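## 3. Operating rules for two-handed collection

*Draft for supervisor review - Isla Goodwin and Hideaki Koyama, 4 July 2024*

### 3.1 Scope

The rules in this section apply to demonstrations recorded with a pair of hand-held grippers and a head camera. They don't cover teleoperation of the Trekeo arm, which is treated in Section 5. The starting point was the Pennington lab checklist, a list of 40 items written for fixed cells. We kept 7 of them unchanged and rewrote or dropped the others.

### 3.2 Marker visibility

Each gripper carries a marker cube. Rule M1: at least one face of each cube must be readable from the head camera at the start of the take and whenever the object changes hands. Rule M2: sleeves and cables stay clear of the cube faces. Rule M3: the operator checks the indicator lights before picking up the object, and a take started without this check is logged as invalid.

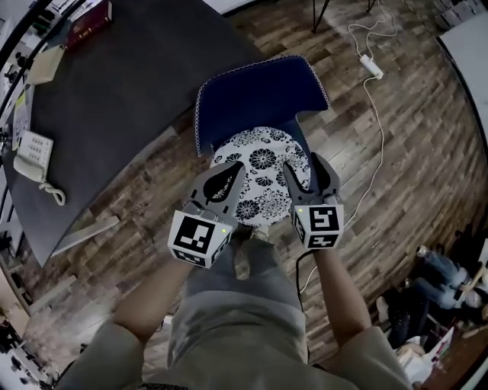 *Figure 3. Cushion task, head camera view. Both marker cubes are in view.*

The cushion was chosen as a soft object with a strong surface pattern. Chairs are harder to standardize than tables: the seat height varies and the backrest limits the approach from the far side. Rule W1 therefore fixes the chair model for a session but leaves its angle free. Changes of angle go in the session log, not in the file name.

### 3.3 Background and bystanders

The Clollport guideline asks for a plain backdrop. We didn't adopt it. An open office has railings, lamps and glass, and a policy trained for such rooms should see them.

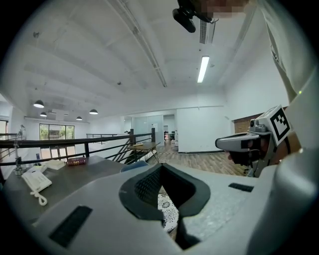
What we did adopt is its rule on faces. Rule P1: faces are pixelated before any file leaves the collection machine - this includes the operator, whose face can enter the gripper cameras at close range. Rule P2: people working nearby are told that recording is in progress and can ask for a take to be deleted. Loretta Mercado suggested a written notice at the entrance as well, and this is now rule P3.

### 3.4 Posture and cable handling

Operators lean forward over low work surfaces, so rest breaks are part of the procedure. Two people are assigned per session, one operating and one logging, and they swap at each break.

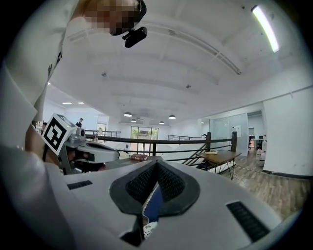 Cables are routed down the outside of the leg and checked before the operator turns. Rule C1 forbids stepping backward during a take. If the operator has to move, the take is ended and a new one is opened.

### 3.5 Open points

1. M1 has no agreed tolerance for brief occlusion. Anikó Szalai is preparing a proposal.
2. P1 needs a second reader for spot checks.

Both are due in September, before the joint sessions with Lastden.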